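Relatório de progresso – Ligação aérea regional de Delturow

13 de setembro de 2026
Por Catherine Guthrie

Exma. Direção da Fundação Vinorier,

Envio o relatório do segundo período do apoio ao aeródromo de Delturow. O objetivo continua o mesmo: recuperar uma ligação regular de passageiros com Firnon, suspensa desde abril.

Neste período fizemos quatro reuniões com a transportadora Tsakiris. Na última, a companhia aceitou estudar um horário com cinco voos por semana, em avião de 30 lugares. Pediu-nos, em troca, dados mais recentes da procura local. O inquérito às empresas já está fechado e recebemos mais de 100 respostas. A maior parte prefere a partida de manhã cedo e o regresso no mesmo dia, o que coincide com a proposta da Tsakiris.

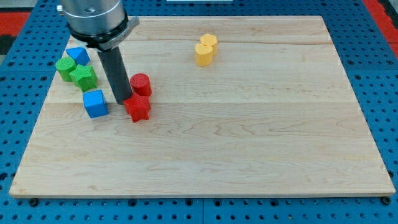 Quanto à garantia mínima de receita, o texto do contrato ainda não está acordado. A companhia deseja que a garantia cubra também o combustível; nós propusemos um limite por trimestre. Espero uma resposta escrita antes da próxima reunião.

Na aerogare, a sala de embarque foi pintada e o balcão de registo mudou para junto da entrada. O equipamento de rastreio de bagagem está atrasado – o fornecedor alterou duas vezes a data de entrega. Este atraso não aumenta o custo, mas sem o equipamento não podemos pedir a inspeção.

As despesas estão dentro do orçamento aprovado. Peço apenas autorização para passar o valor não gasto em viagens para a rubrica de divulgação da rota.

Com os melhores cumprimentos,
Catherine Guthrie

4 partilhas · 0 comentários

© 2026 Aeródromo de Delturow | Contactos | Voltar ao topo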